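Last updated: April

Equipment Planner, part-time, Terkach Automation

We have a budget for new grippers and three opinions on how to spend it. You would supply the fourth, in writing, with prices.

The job is 20 hours a week: getting quotes, reading the small print on service contracts, and working out what should be tried in simulation before anyone signs for hardware. Spreadsheet skills matter. So does patience with suppliers who answer on a Friday at five.

Apply to Eugeniusz Krajewska, two pages at most.

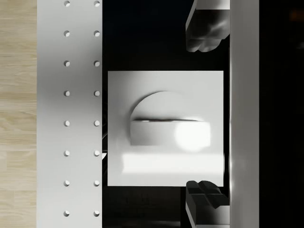
Ramasamy asks whether spare fingers come out of the same budget, and would like that settled before the interviews.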